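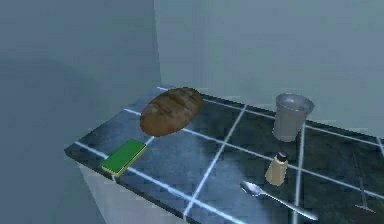 A simulated kitchen counter with bread, a sponge, a cup, a shaker and a spoon. Clearing it is still homework for a machine.

I wipe down my kitchen counter every night at 9, and I'm not good at it. I do it with the radio on and my mind somewhere else, and it takes me maybe the length of one song. So when my friend Aoi Ikeda told me over dinner in August that household robots were "basically done," I got a little cranky. Done with what? Have they met my counter?

Aoi works for Ginness, a small company that fits out break rooms and school kitchens, and she'd just come back from a sales demo of something called Bamus. She was glowing. It picked up a cup! It put the cup in a rack! I asked what else was on the counter and she thought for a second and said, well, the cup.

And there's my whole problem with demos. A real counter has bread on it. You can't grab a loaf the way you grab a tumbler, or you've got a dent in tomorrow's toast. A spoon lying flat on tile has hardly any height to get hold of, and if it's shiny, good luck to the camera. A dark fork on a dark surface I can miss myself, and I've had 18 years of practice in this kitchen. Then there's the sponge, which you have to pick up, use, rinse, squeeze and put back, and the using part means pushing hard enough to get the jam off while steering around everything else.

I took all this to Þröstur Vigfúsdóttir, who trains cleaning staff at Lidholm and has strong feelings about floors. She surprised me by being more hopeful than I am. Her team has a checklist of 224 chores for one shift, and she went through it with a pencil, marking the ones she'd hand to a machine tomorrow. Big open floors, yes. Moving full bins down a hallway, yes. She got to counters and put the pencil down. "Every one of them is a different counter by lunchtime," she said, and I've been quoting her ever since.

I do like that people are practicing in simulation first. You can drop a virtual loaf 700 times before breakfast and there are no crumbs. My worry is the gap at the other end. A rendered sponge doesn't smell funny, so the machine never has to decide it's time to throw the thing out – and that's half of what I do with sponges.

Would I buy one? If it could clear and wipe my counter with me out of the room, sure, and I'd put up with it being slow. Slow is fine, I'm asleep. What I won't do is pay for a helper that needs me to tidy up before it can start. I had a cleaner like that for 2 months once, and I was the one who was exhausted.

Aoi says I'll come around by next year. She's bringing the Bamus brochure to dinner, and I've told her she can clear the table too.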